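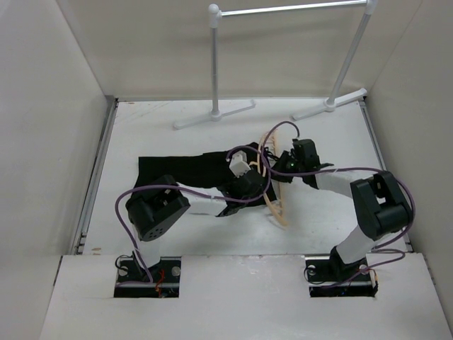
Elerance Garment Rack, Model 9

The Elerance Garment Rack is a freestanding clothes rail for shops, theater wardrobes, hotels and residential laundry rooms. It is supplied by Menomthorpe to trade and institutional customers and is available for individual purchase through Skoko showrooms.

Overview

The Model 9 has a single hanging bar supported by two uprights. The feet are fitted with leveling pads for use on hard floors. A caster kit is sold separately and may be added at any time after purchase.

The rack ships flat in one carton. Assembly requires the hex key provided. Customers ordering for more than one site should list each delivery address on the order form.

Specifications

Item number: 1579
Finish: powder coat, white or black
Hanging bars: 1
Leveling pads: 4
Warranty: 2 years, frame and fittings
Country of assembly: United States

Use and Placement

Place the rack on a level floor before loading. Hang heavier garments such as coats and uniforms directly over the uprights and lighter items toward the middle of the bar. Remove all garments before moving the rack between rooms.

The Model 9 is intended for indoor use. It should not be used to support curtains, stage lighting or exercise equipment.

Care

Wipe with a soft, damp cloth and a mild household soap. Abrasive pads will dull the finish. Touch-up paint is available in both colors. Check the bar fittings at the start of each season and tighten as needed.

Accessories

Caster kit, locking, set of four
Kavanagh size dividers, blank or printed
Kavanagh dust cover, full length
Replacement leveling pads
Touch-up paint, white or black

Ordering and Returns

Orders received before noon are processed the same business day. Institutional accounts may order against a purchase order. The minimum for contract pricing is nine racks, which may be divided between the two finishes.

Unassembled racks in original packaging may be returned for credit. Freight charges are not refundable. Damage in transit must be reported to Menomthorpe customer service before the carton is discarded.

The current price list remains in effect through September.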